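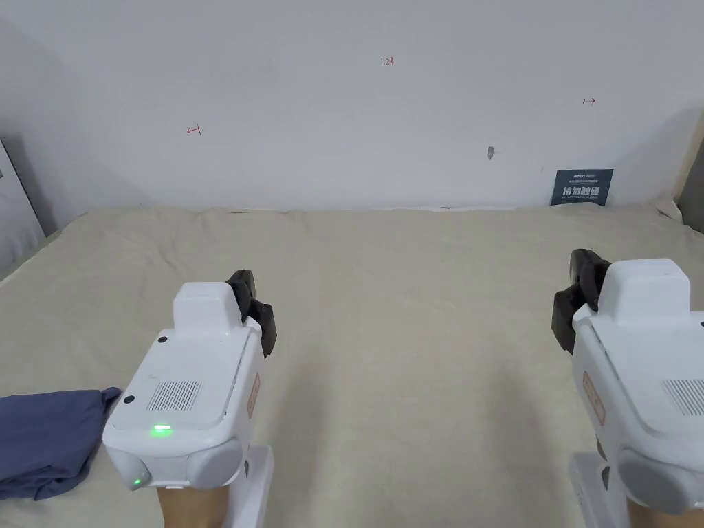 Hertta Ikonen wrote back after the last newsletter to say that I'd been far too kind about summer duvets, and that anyone who sleeps hot should get rid of theirs altogether and use a flat sheet with a thin blanket on top. I read her email twice, grumbled a bit, and then tried it.

Well! I'm eleven nights in and I've only woken up boiling once (and that was the night the cat decided my feet were the place to be). The sheet does need a good deep tuck at the bottom or you end up wearing it like a scarf by three in the morning. I've gone for cotton, washed so often it's almost see-through, and a cotton blanket I found in Bestis for less than I'd spend on lunch. My old duvet is in a bag on top of the wardrobe and can stay there until December as far as I'm concerned.

Divya Venkataraman is firmly on the other side. She says she can't drop off without some weight on her, heatwave or no heatwave, and she keeps her winter one on with the window open. I couldn't do it, but she sleeps eight hours and I don't, so who am I to argue.

A couple of you asked about washing blankets at home. Mine goes in on a cool wash by itself, with half the usual powder, and then over two airers in the garden – never the tumble dryer, I shrank a lovely one that way and I'm still cross about it.

Next time I want to talk about pillows, and how long you really keep them. Send me your answers, even the shameful ones. Mine is pretty bad.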